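We use cookies to remember your preferences and measure traffic. Accept all | Manage settings

Thread, 2 Aug 2022

1/ I've spent the better part of a summer with the Leckie, the tabletop robot arm from Sundov. Several of you asked if it's worth the money. Get a drink, it's a long answer.

2/ Price first. The arm is $912. The gripper with the little wrist camera is another $599, and the product page shows both in every photo and mentions the second number in gray type near the shipping policy. Budget for both. An arm without a gripper is a very slow way to point at things.

3/ Setup took me 11 evenings. The box says "an afternoon." I'd like to meet that afternoon.

4/ Most of those evenings went to one cable. The manual shows it going in left to right and the arm disagrees. Support answered in two days and was polite about it - they sent a corrected page, so the page exists, it just doesn't live in the manual.

5/ The software is called Gurero and it's the best part of the package. You move the arm by hand, it remembers, you fix the bits it remembered too well. My first saved routine included me scratching my nose.

6/ Speed: you will not be opening a factory. It moves like someone carrying soup. You can turn that up in settings and I did, once, and then I turned it back down and bought a new mug.

7/ The wrist camera is better than I expected. Focus is fixed, colors are decent, and there's no fuss with drivers. My gripe is that the gripper fingers are always in the shot. You get used to it, the way you get used to your own nose. (Second nose of the thread. Sorry.)

8/ What I've been feeding it is kitchen stuff. Fruit shapes, bottles, whatever survives a drop. Round things are harder than they look and shiny things are harder than that. Matte yellow on a dark gray table is about as kind as life gets for a camera.

9/ Bottles lying on their side are where you learn to care about angles. Gurero lets you rotate the wrist in tiny steps, and if you don't line the fingers up across the body you'll just shove the thing toward the edge. Ask my floor.

10/ Fesier makes a cheaper arm and I borrowed one in April for comparison. Nicer power switch. Worse at everything you'd do after using the power switch.

11/ Durability: the Leckie keeps its own move counter and mine is just past 3,000. One screw on the gripper base worked loose early. I tightened it and it's behaved. The base itself is heavy and stays put, which I can't say for the Fesier.

12/ Would I buy it again? Yes, at the bundle price, if Sundov ever offers one. If you need something done quickly, use your hand. If you like watching a machine think hard about a lemon, clear some table space.

13/ Going back to work on the diagonal bottle. Wrist camera view, fingers open:

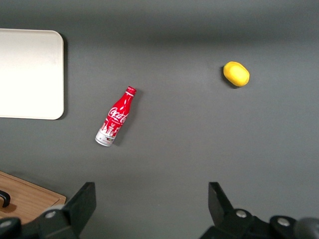 Related posts

Gurero update notes: the undo button finally undoes
Fesier arm, one month in
Cable management for people who have given up
Which table mat should you put under a robot arm?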